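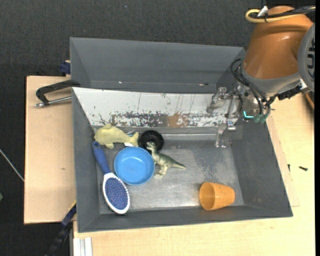
Greifkiste mit gemischten Gegenständen, Roboterarm am rechten Rand

Greifkiste für Robotik-AGs und Wettbewerbe
Hersteller: Villier
Artikelnummer: 175

Die Greifkiste ist der Übungsplatz für das Aufnehmen ungeordneter Teile mit einem Roboterarm. Sie wird in der Robotik-AG in Jernodport eingesetzt und entspricht der Kiste, die beim Schülerwettbewerb in Hemesgate auf dem Tisch steht. Wer dort antritt, kann mit denselben Wandneigungen üben.

Die Kiste ist grau, oben offen und hat schräge Wände. Teile, die am Rand liegen, lassen sich je nach Fingerform schwer fassen. Für diesen Fall sieht das Aufgabenheft eigene Übungen vor.

Lieferumfang
Kiste, grau
Aufgabenheft mit 9 Übungen
Wertungsbogen (Kopiervorlage)
Teileliste zum Selbstzusammenstellen

Nicht enthalten: Roboterarm, Greifer, Schraubzwingen, Übungsgegenstände.

Übungsgegenstände
Die Teileliste nennt Haushaltswaren und Spielzeug, die sich in Form und Oberfläche unterscheiden. Bewährt haben sich Plüschtier, Schüssel, Haarbürste, Kunststoffbecher und Spielzeugdinosaurier. Weiche Teile verformen sich beim Zugreifen, glatte Schüsseln rutschen weg. Für den Anfang reichen Becher und Plüschtier.

Aufbau
Kiste auf eine ebene Holzplatte stellen und mit Zwingen sichern. Der Arm muss alle Ecken des Bodens erreichen, ohne die Wände zu berühren. Kabel und Schläuche so führen, dass sie beim Schwenken nicht in die Kiste hängen. Vor dem ersten Lauf die Bahn langsam und ohne Teile abfahren.

Gruppengröße
Bis zu 8 Schüler pro Kiste. Ab Klasse 9, mit Vorkenntnissen im Programmieren auch früher.

Pflege
Kratzer und abgeplatzte Farbe an den Innenflächen entstehen durch Greiferkontakt und sind kein Reklamationsgrund. Bei kamerabasierter Erkennung können Schrammen und Glanzstellen stören. Dann hilft die matte Einlegefolie (Artikel 123, separat erhältlich).

Bezug
Über Dudek Lehrmittel, für Schulen auf Rechnung. Klassensätze auf Anfrage. Bestellungen für das neue Schuljahr bitte bis Juni aufgeben.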